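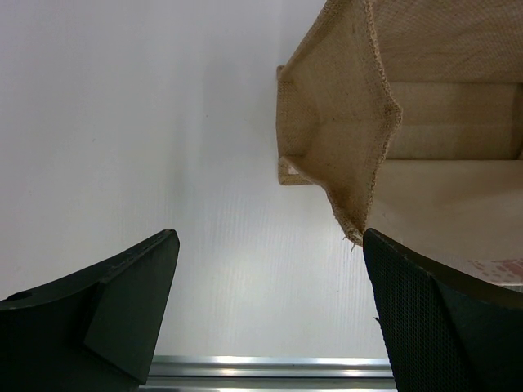

Home | Short Fiction | Essays | Submissions

The Skitby Inventory

To the Executors, Buvier House. The undersigned was instructed to record the contents of the linen room and to assign each article to one of the two heirs. The work was completed in 4 days. One article remains unassigned.

It is a basket of tan burlap, coarse in the weave and soft at the folds. The late Mrs Moussa entered it in her household book each October for almost 40 years, always at the same value and always on a line of its own. No purchase is recorded.

The elder heir stated that the basket had held the mending. The younger stated that it had held letters, and that the mending was kept in a drawer. Both were invited to put their accounts in writing. Both declined, and each asked what the other had said.

The undersigned proposed a sale at Flernmont, with the proceeds to be divided. The proposal was received in silence. The heirs then asked to be left alone in the linen room for 30 minutes, and this was granted.

On my return the door was locked from within. I could hear them talking. I have entered the basket as retained by the house.

Maarten Prins, Clerk

Filed under: Short Fiction, Households

Contact | Copyright | Back to top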